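About Us | Samia House | Night Outreach and Day Room for People in Sex Work and People Without a Home

Welcome, and thank you for wanting to know a bit more about us. Samia House is a small outreach charity. We run a day room on Ostrowski Street and a night van that goes out through the Jurnard district, and we've been doing one or the other (these days both!) for longer than any of us planned.

It began with Misaki Hosoda, a nurse who finished her shifts late and walked home past the old rail depot. She got to know the people who stood there, then she started bringing soup, and then she started bringing friends who could carry more soup. Our first real address was 1659 Ostrowski Street, the same door you'd knock on today, though the paint has been three different colors in the meantime.
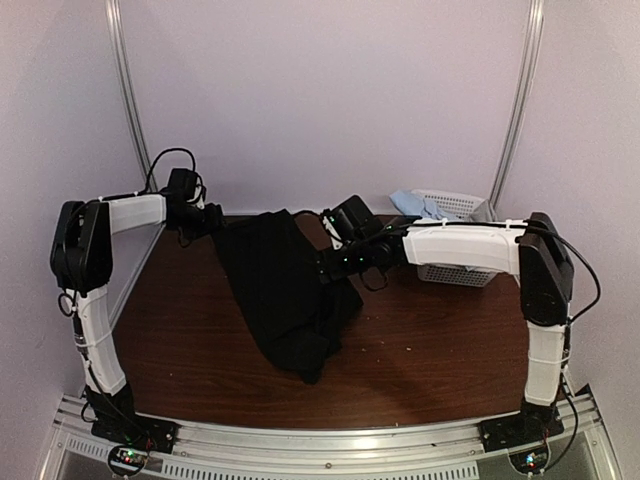 Most of the people who come to us aren't looking for a speech. They want a shower, a hot meal, somewhere to charge a phone, and maybe a word with somebody who won't be shocked by the answer. Clothes come up more than you might guess, and a plain piece of black clothing like the one crumpled on the table is the sort of thing we're asked for again and again, because it goes with anything and will do for a court date or a job interview. Underwear and socks we always buy new.

What we do

The day room has 30 seats and a kitchen that is really too small for it. A nurse comes in for checkups and testing, which are free and private, and our legal helper can sit down with you over a fine, a lease or a letter you'd rather not open by yourself. The van carries food, blankets, condoms and clean water, and there are always two of us on board.

You don't have to give your real name, and you don't have to say you want to leave sex work in order to be helped. Some of our guests do want to leave, and then we'll work on it together for as long as it takes, which can mean forms, phone calls and a fair amount of waiting in hallways.

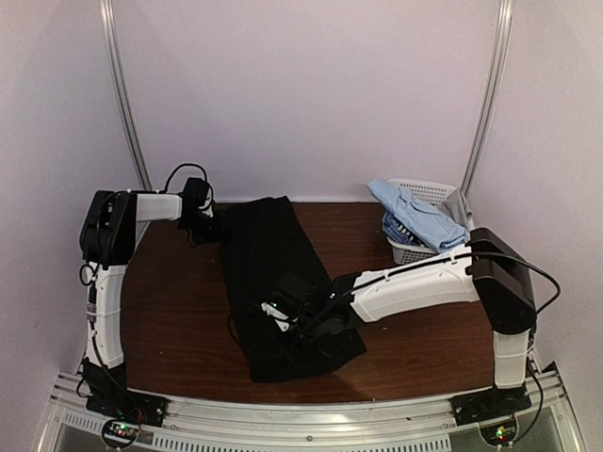
Who we are

Thabiso Naidoo runs the house and has a hand in nearly everything, including the plumbing. Misaki still rides in the van and trains every new member of the night team, a course of 10 evenings that she has never once let anybody shorten. Our rent is covered in large part by the Erkier Fund, and the rest comes from 80 monthly donors, many of whom live within walking distance and drop in for coffee.

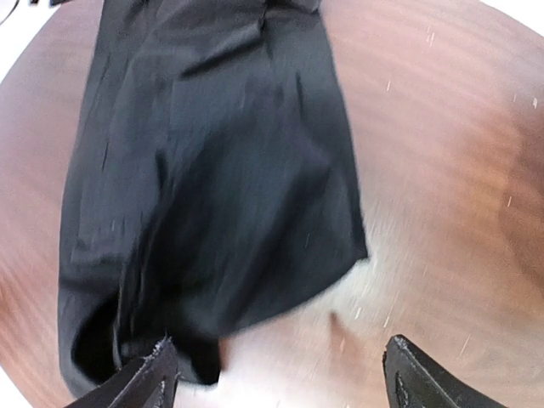 Can I stay overnight at Samia House?

We don't have beds, I'm sorry to say, but the day room team will call the shelters for you and can usually arrange a ride if one has space.

If you'd like to join the night team, the next training starts in January. Come by the day room and ask for Thabiso, or leave a note with whoever is at the front desk and we'll get back to you.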